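Desk mats that don't curl?

Buder43
Finally cleared my bench and put down a dark gray mat. Now I keep losing flat black brackets on it - they vanish! Would you go lighter?

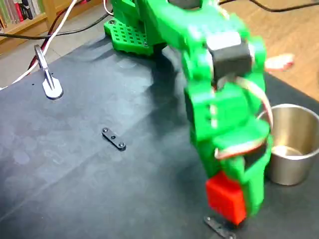 Replies (2)

pindcombe
Yes, go lighter. I switched to a cream one for $16 and I find my screws so much faster now.

Lam_40
Disagree! Light mats look filthy in a month. Keep the gray and get a little tray for the black parts (mine's an old baking tin, works great).

Buder43
Ooh, I do have a tin somewhere - trying that first.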